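Tuesday, April 9, 2024

Dye bath notes, batch 6 — and it's a good one!

Finally got the indigo vat to behave. Syafiqah Jugah suggested a longer rest before the first dip, so I left it overnight with the lid taped down and the heat mat on low. This morning it had the coppery skin on top and that yellow-green color underneath that I'd been chasing since December. Very happy.

Used the wool from the Drestville mill, 275 grams, scoured yesterday and soaked in plain water for an hour. Vat at 38 C when I started. Three dips, five minutes each, with fifteen minutes of air between. The first dip came up green and turned blue on the line while I stood there grinning at it. Second dip much deeper. The third evened out the pale patch near the ties — I'd tied them too tight again, use the looser figure eight next time! 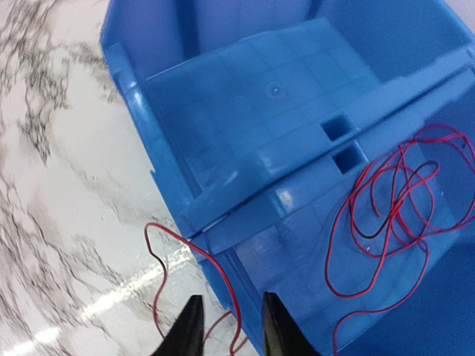
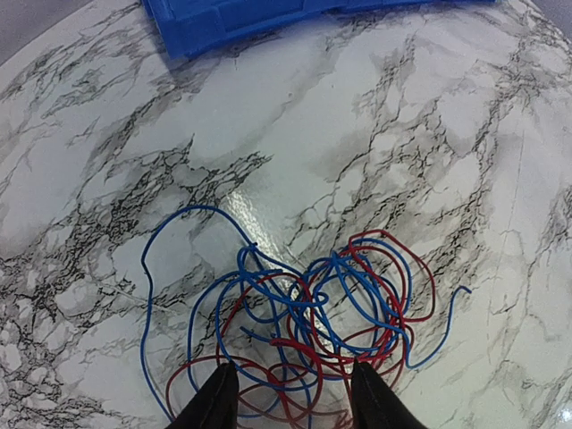
Cotton next. Kanokwan Jitpraphai brought in a bag of Rao yarn ends and I want to try them in the same vat before it gets tired. Cotton won't mind a stronger vat, so I may push the pH up a little and see. Ran one test strip at lunch: good color, some rub-off on the white cloth. Probably rushed the rinse.

Rinse notes for the wool: cool water until clear, then a splash of vinegar, then wool soap. Hung it by the north window.

To do: label skeins 1 to 4, order more lime, feed the vat tonight and put the lid back on. Check the strip against swatch 31 in the old Forent binder, I think we've matched it.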